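The pool cover that was going to save us money

Wednesday, February 9, 2022

I have been told by two separate salesmen that an automatic pool cover pays for itself. I would like to meet the pool where this happened.

Our old winter cover gave up in August, so it wasn't even on the pool at the time. I unrolled it on the lawn to hose it off and one corner came away in my hand. It had a five-year warranty and it was in year six, naturally. I called the place that sold it and they told me the Gruletti line had been dropped, but they could put me into a Wornurix for $1750 installed, and I'd save on heat, chemicals and water. How much would I save? "It varies." By what? "Usage."

So I asked my neighbor Dae-han Geum, who has had the Wornurix for two seasons. He likes it. He also pays for a service visit every spring to get the track cleaned out, and he still skims leaves off the top by hand. His gas bill went down, he thinks, but he also kept the water cooler last summer, so who knows what did it. I didn't push. He had paid for the thing and I hadn't.

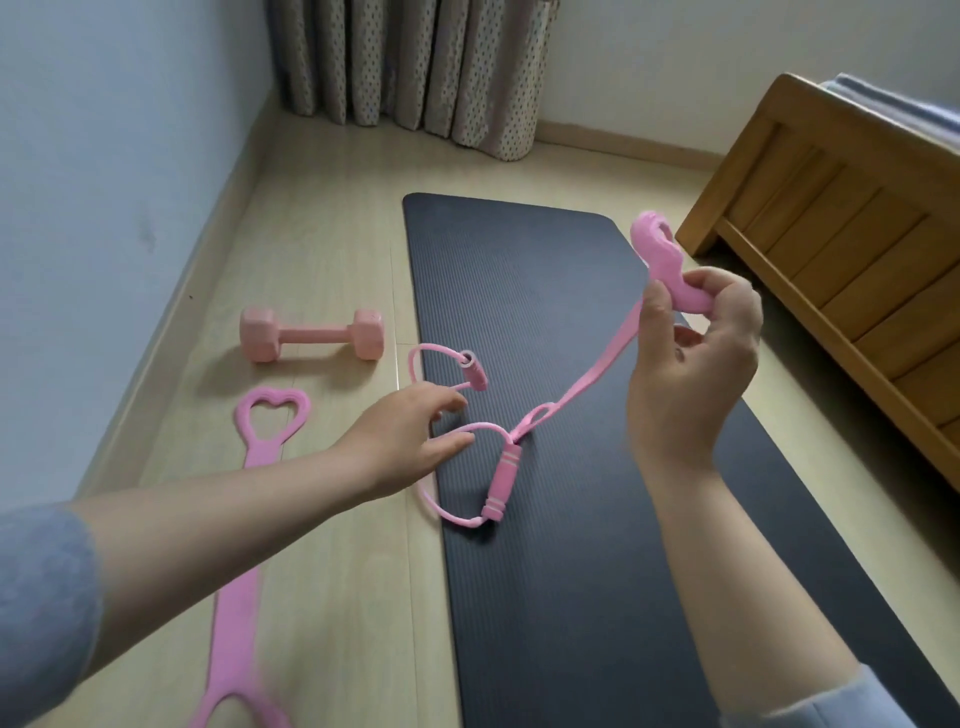
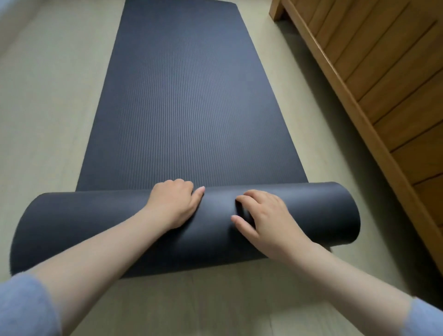
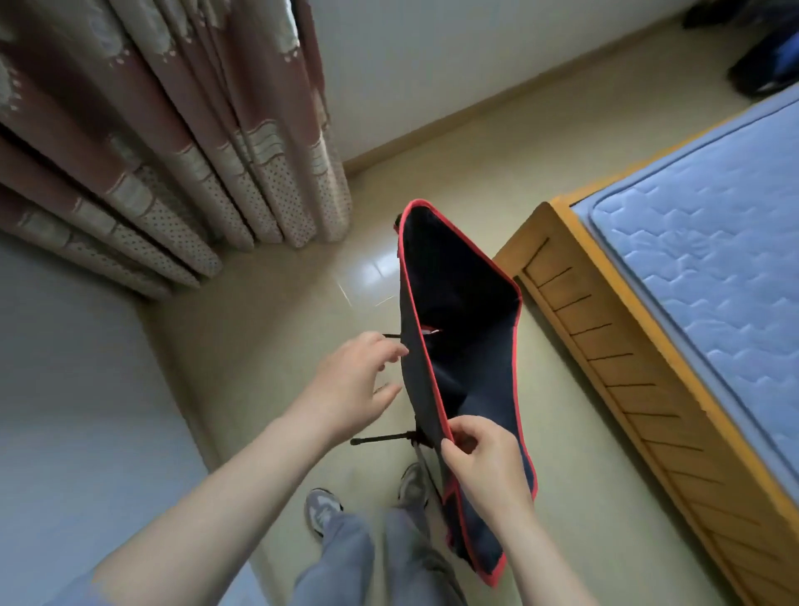

Exercise gear in the first one and a mat being rolled up in the second.

The brochure is the part that bothers me. It says "up to 100% safer," and I have read that line many times without finding out what it is safer than. An open pool with no fence? We have a fence. I built most of it. There's a chart too, with a tall bar and a short bar and no numbers on either one.

I did get a second price, from Fekete, for a plain mesh cover with springs and brass anchors. The man who came out measured the deck twice and didn't promise me a dime in savings – he said mesh lets the fine dirt through and I'd have a greenish pool to clean up when I opened it. That is the first negative thing anyone has said to me about a product they were selling, and I'm leaning his way for that alone, although maybe that's just a better sales pitch.

For now there is a cheap blue tarp on the water with jugs tied along the edge. It looks terrible. The Histano catalog came yesterday with a solid cover on page 2, "lifetime" guarantee, and I have an email in to them asking whose lifetime. If they answer I'll post it.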